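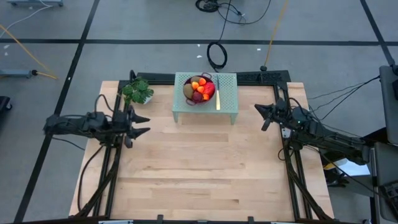 Kadov brings a small raised stand to the kitchen table

Benolberg, February 9, 2021 – The homeware maker Kadov today presents the Dokcombe stand, a low raised stand for fruit, bread and everything that usually gathers on the table. It is offered in pale mint green, and the top has a regular pattern of small holes, so that air can pass under the food.

The stand is small, but it has place for a bowl of fruit with two handles and a knife next to it. The rest of the table stays free for work or for breakfast.

The design was made by the studio Wibisono, which tested 6 versions at home kitchens before the final one was chosen in December. "We wished for a thing which can stay out all day – also when guests are coming," the studio writes.

The Dokcombe stand is sold from today in 56 shops and in the Kadov online shop. Bowl and knife are not included.

Filed under: Kitchen & Table, New Products
Shares 157 | Comments 2

© Kadov 2021 | Press contact | Back to top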